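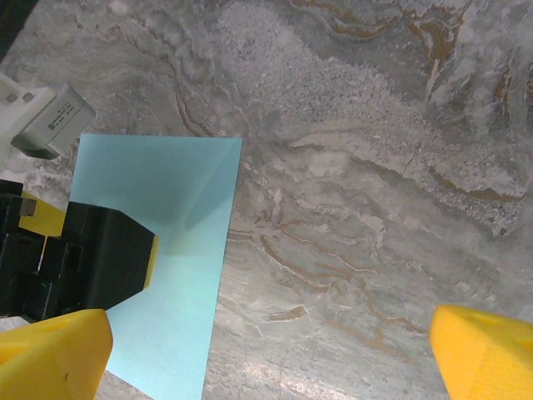
I've spent most of February trying to work out what our kitchen worktop is going to cost, and I'm posting what I found in case it saves someone else the evenings. Short thread. We started with three materials on the list and the one I liked best was marble, the grey and off-white sort with rusty brown veins wandering through it and a high polish. I think pale blue would go well next to the stone. Cupboards will probably end up close to that.

First thing: the price per square metre in the showroom is only part of it. Drovetti gave me a figure for the slab and I went home pleased. The written quote came to £1,871 once templating, the sink cut-out, the polished edges and delivery were on it. That's for a small galley kitchen with one run of worktop and a return.

Ask whether the quote includes taking the old worktop away. Drovetti's did. Pangilinan's didn't, and their fitter also wanted the sink and hob disconnected before he arrived, so add a plumber and an electrician to that one.

Laminate from Kitport would be £928 fitted, upstand included. I'm not snobby about laminate. We had it in the last house for years and the only damage was a swollen joint by the kettle, which was our own fault for never wiping it.

On marble and staining: yes, it stains, and lemon juice or vinegar will take the shine off. Sealing helps with oil and tea but it doesn't stop acid marking the surface. If you cook with a lot of citrus, or you can't stand a ring mark, have a think before you pay a deposit.

Lots of places will sell you an offcut. If your run is short it's worth asking what is left over from bigger jobs. You don't get to choose much and you may have to take a join where you don't want one, but Herex had two remnants that would have done our return on their own.

Templating happens after the base units are in and level. I didn't know this. It means a gap with no worktop and no kitchen sink, and for stone we were told 2 weeks. Plan for washing up in the bath. A sheet of chipboard across the units gives you somewhere to put the toaster.

Also check where the joins will go and get it drawn on the plan. On a veined stone the pattern won't carry across a join unless someone has planned for it, and matching it usually means buying more slab.

We haven't decided yet. The quotes are good until the end of the month and the plasterer has to finish first anyway. If anyone has had polished marble next to a hob for a few years, I'd like to hear how it has worn.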